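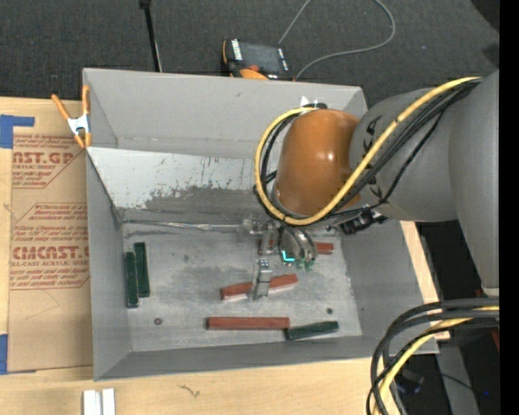 水道の圧力が弱い家でも、庭のミスト噴霧機は使えますか?

使えます。加圧ポンプ付きの「ルリス(Rulis)ミスト」なら、蛇口の水圧が低くてもポンプ側で圧力を整えてから送り出すので、細かい霧になります。バケツや雨水タンクからの吸い上げにも対応しました。

ルリス ミスト 屋外用加圧噴霧セット

真夏のテラス、菜園、犬の遊び場、少年野球のベンチ裏。とにかく外が暑い場所で使ってほしいセットです。ノズルは真鍮製で、1本ずつ手で回して外せます。開ける数を変えれば霧の量が変わるので、風のない日は少なめ、からっと乾いた日は全開、とその日の気分で決めてください(夕方の全開は本当に気持ちいいです!)。

流量とノズルの関係
ポンプが送れる水の量は決まっているため、ノズルを増やすほど1本あたりの圧力は下がります。標準の10本で物足りないと感じたら、まず2本ほど栓をしてみてください。霧がぐっと細かくなって、同じ機械とは思えないくらい変わります。逆に菜園の葉をしっかり濡らしたい場合は、全部開けて粒を大きめにするのがおすすめです。

セット内容
・加圧ポンプ本体(圧力計付き)
・真鍮ノズル 10本
・目詰まり防止フィルター 2個
・ノズル用の栓 5個
・耐圧チューブ、壁掛け用クリップ
・蛇口用アダプター

圧力計について
今回の型から本体の正面に付きました。前の型では横向きで、しゃがまないと読めないという声が多かった部分です。設計担当のシュタイナル・ユールが自宅の庭でひと夏使い、針の見やすさと目盛りの太さを決めました。針が急に上がるときはノズルの詰まり、下がるときはフィルターの汚れか吸い込み側の空気漏れを疑ってください。

お手入れ
水の硬い地域では、ノズルの先に白い粉がたまります。クエン酸を溶かしたぬるま湯に一晩つけて、やわらかいブラシで軽くこすればきれいになります。針でつつくと穴が広がってしまうので避けてください。フィルターは水洗いできます。交換の目安は運転約1,000時間です。

冬の保管
チューブの水を抜き、ポンプは室内へ。抜くときは一番低い位置のノズルを先に外すと早いです。栓は小さくてなくしやすいので、付属の袋にどうぞ。

使った方から
「7月から毎日、鶏小屋の横で動かしています。音が静かで、鶏も気にしていません。チューブがもう少し長いとうれしいです」(ハラ・スラウイさん)

延長チューブは別売で5メートルと10メートルがあります。つなぎ目は差し込み式で、工具はいりません。旧型のガステルス用チューブとは太さが違うため、そのままではつながりません。変換継手をご希望の方は、ご注文時に備考欄へお書きください。

最終更新:2026-04-26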